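Field Robotics > Soft Produce Handling > Methods

4.2 Contact placement from the wrist view
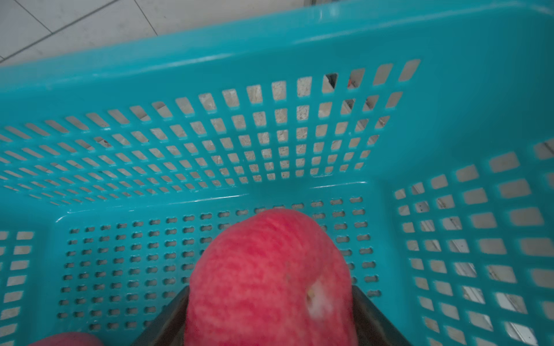 Figure 6. Wrist view with a peach between the fingertips in the perforated basket. A second peach is partly visible at lower left.

Danang Teoh, reading an earlier draft, objected that a policy which sees only from the wrist will never know how hard it is squeezing, and that we were asking a colour image to do the job of a load cell. We agree, and we did it anyway. The Onero arm came with no force sensing at the fingers, and the budget line for adding it was struck out in May.

What the wrist view does offer is the geometry of the contact. In Figure 6 the two tips meet the fruit at about the same height, one on either side, and we use this levelness as a label. For every grasp in the Zavala set, an annotator marked the point where each tip touched skin. The height difference between the two marks, divided by the visible width of the fruit, gives the skew score. A low score is a level grasp. A high score is a peach about to be introduced to the floor.

The set holds 309 grasps, all from baskets, all teleoperated. Yareli Ledesma and Crescencio Rosales labelled them separately. They disagreed most on fruit with strong mottling, where the edge of a streak is easily mistaken for the edge of a finger -- a mistake the network went on to make with much greater confidence.

The basket caused more trouble than the fruit. A grid of holes behind a soft, rounded outline is close to the worst background one could choose, and our first segmenter took to the holes with enthusiasm. It found peaches in the wall. Cropping to the region between the fingertips cured most of this. We also tried masking by colour, which worked well on turquoise baskets and was of no use whatever on the red ones Cletton supplied next.

Training used crops from the last 12 images before the fingers stopped closing. Longer windows brought no gain, and shorter ones made the score jumpy when a neighbouring fruit entered the crop. We make no claim about bruising. Skew is a measure of where the fingers are, and a perfectly level grasp can still ruin a peach. Section 5 takes up that matter, to the extent our two pressure-film trials allow.

Related items
Salgado and Esquivel: Finger pad wear in orchard grippers
Teoh: Against the wrist camera
The Prorberg basket set, release notes
Ledesma: Labelling contact points by hand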